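Simulated gripper closes on the block but the planner thinks the hand is still empty

Posted by Arūnas Paju
April 9, 2026

Hello. I am learning the Beten planner and I have a problem with the state "holding". My task is simple: pick up wooden blocks with a green band from a red table and put them into the white tray. I use one camera on the wrist and one that looks at the arm from outside.

The fingers close on the block, and the contact sensor reports contact on both sides. But the planner does not switch to "holding". It waits 2000 ms, then it opens the fingers and plans the same grasp again. I changed the friction of the block two times and it made no difference. The control loop runs at 100 Hz. 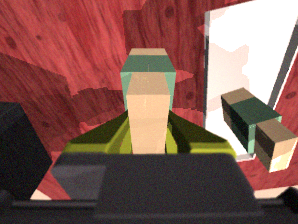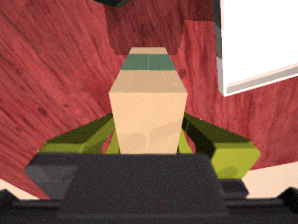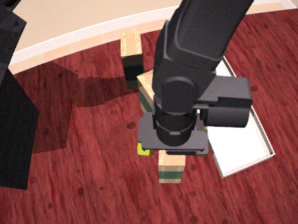 How long must both contacts stay on before the planner accepts a grasp?

The contacts must stay on without a break for 100 control steps, which at your 100 Hz is one second. The value is called hold_steps and you find it in the grasp section of the task file.

I found these two lines in the Beten manual, so I know the rule, but I do not understand why my grasp does not pass it. One second should fit easily into the waiting time. Must I make hold_steps smaller, or is something else wrong?

Mieczysław Domański

Please do not make hold_steps smaller yet. First write the raw contact values to a file and look at them step by step. I had the same trouble in October with the Kollár hand model. In the viewer the contact looked constant, but in the file it dropped to zero for a single step again and again, and every drop starts the counting from the beginning.

In my case the reason was the position controller. The target width was much smaller than the block, so the fingers pushed too hard and the solver made them tremble. I set the target only a little smaller than the block and limited the force. After this the counter reached its end at the first try - the friction I did not touch at all.

Also check that the physics step and the control step are in a whole ratio. If they are not, the contact message can come one step late and it is read as no contact.

celtby_user1700

same here, I just put hold_steps to 5 and it works. sometimes it drops the block on the way to the tray but mostly ok

Arūnas Paju

Thank you, Mieczysław. I wrote the values to a file and the left contact has these drops, the right one has none. I will change the target width tonight and write here what happens.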